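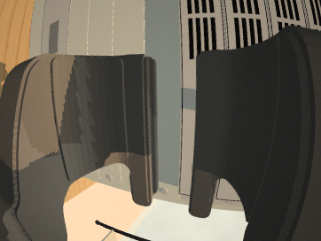 Two dark curved fingers, pointing down.

I gave up my allotment in August and I've been meaning to write about it. I had plot 42 at Rorneck for 12 years. When I started, the waiting list was short and the rent was low enough that I paid it in coins. The soil was heavy clay. Potatoes did well in it, carrots never did, and I kept sowing carrots anyway.

What wore me down was the water. The tap is at the bottom of the hill and my plot was near the top. One dry summer I carried two cans up every evening after work, and by the end of it I was growing beans that cost more in effort than I could explain to anyone at home.

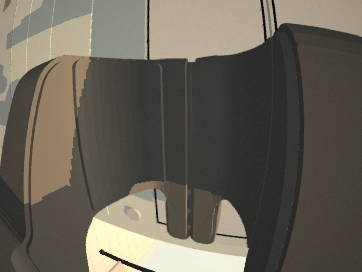
Up close, with the seam down the middle.

Ultan Mac Giolla took the plot over. I left him the shed, the rhubarb and the better of my two forks. The rhubarb needs splitting and I told him so. He wants to put in raised beds, and I think that will work if he can get enough compost up the path. I took the currant bushes with me in buckets, and two of the three have settled in by the back fence.

I now have four tubs and a strip of ground by the kitchen door. It takes me ten minutes to water. I miss the talk at the gate more than the digging.
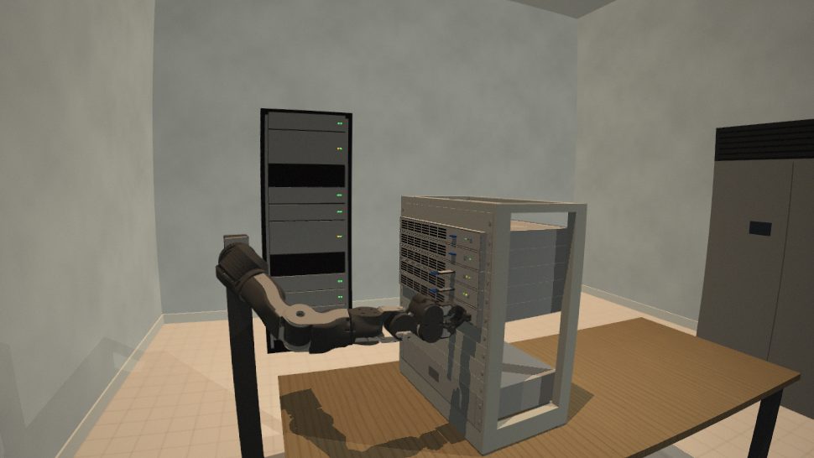 Rūta Koppel wrote: I gave mine up too and went back on the list after one winter. Keep your name down somewhere, even if you don't think you'll want it. And try the carrots in a deep tub with sand mixed in.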